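The Ash Glazes of Drumgate

If you drive into Drumgate from the coast side, you pass the old brickyard first, then a feed store, then a long low shed with a tin roof and a chimney that looks a little too grand for it. The shed is the Griltard Pottery, and the chimney belongs to a wood kiln that swallows a truckload of pine every time it is fired. Suryani Nair has worked there for long enough that people in town give directions by her woodpile, and she will happily tell you (over tea, and then over a second pot of tea) that the clay is the least interesting thing in the building.

What she cares about is ash. Plain wood ash, the stuff most of us shovel out of the stove and dump behind the garage. Mix it with a bit of clay and a bit of feldspar, get it hot enough, and it melts into glass. Potters have known this for a very long time, and there is nothing secret about it, but Suryani has gone further down the road than most. Her notebooks hold 513 glaze tests, each one a small tile with a hole punched in the top and a number scratched on the back, and they hang on nails all the way down the north wall of the shed.

"People come in and think it's a decoration," she says. "Well, it is a decoration, I suppose. But it's also my memory."

Every tree gives a different ash, and the same tree gives a different one depending on where it stood. Apple wood from the Clistberg orchards, up on the chalk, makes a milky green that pools in the bottom of a bowl. Apple wood from the river flats, only 6 miles away, comes out closer to straw. Oak goes brown and a bit runny. Pine is quiet on its own and lovely over iron. She once tried bean stalks, saved by a neighbor over a whole summer in feed sacks, and got a white so soft that she still keeps the one good cup from that batch on the windowsill and won't sell it, though she has been asked plenty of times.

Before any of that, the ash has to be washed, and washing ash is dull, gritty work. It goes into a barrel with plenty of water, gets stirred with a paddle, and sits overnight. The water on top turns slick and caustic, strong enough to sting the hands, so it's gloves and old clothes all the way. Next day you pour the water off, carefully, and start over. Suryani does this three times for most woods, and after that the sludge goes through a sieve and out onto cloth to dry. 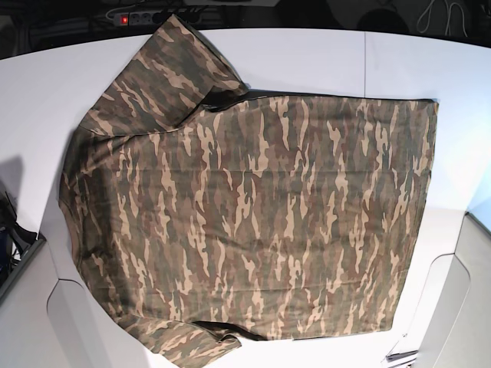
Old clothes all the way: a camouflage short-sleeve.

Some potters skip the washing altogether, and she doesn't hold it against them. Unwashed ash has more life in it, she says – more spots and runs and surprises – but it also settles like cement in the bucket and will eat at your skin if you let it. She went unwashed for her first few years at Griltard and remembers chipping a whole winter's glaze out of a pail with a garden trowel.

The firing itself is a town event by now. They light the kiln in June and again once the leaves are down, and it burns for over 60 hours, with people taking turns at the firebox through the night. Sunday is the day most folks stop by, usually with something to eat, and there is a bench along the warm wall that fills up early. Toward the end the stoking gets quick and nobody talks much. Then the door is bricked over and mudded up, and everybody goes home to sleep, and the waiting starts.

The waiting, she admits, she has never been good at. A kiln that size needs days to cool, and opening it too soon can crack a shelf full of pots. She sweeps the yard. She stacks wood that is already stacked.

Her latest project is a set of plates for the dining room at the Coutinho, the small hotel down by the harbor, glazed with ash from the hotel's own fireplace. The first tests were gray and sulky. A spoonful more feldspar brought up a blue she hadn't expected, thin at the rim and deep in the middle, and she has been chasing it ever since, with tile after tile, changing one thing at a time.

The plates are promised for the fall firing. In the meantime the hotel sends its ash over in a lidded bucket, and she has cleared a few more nails on the north wall.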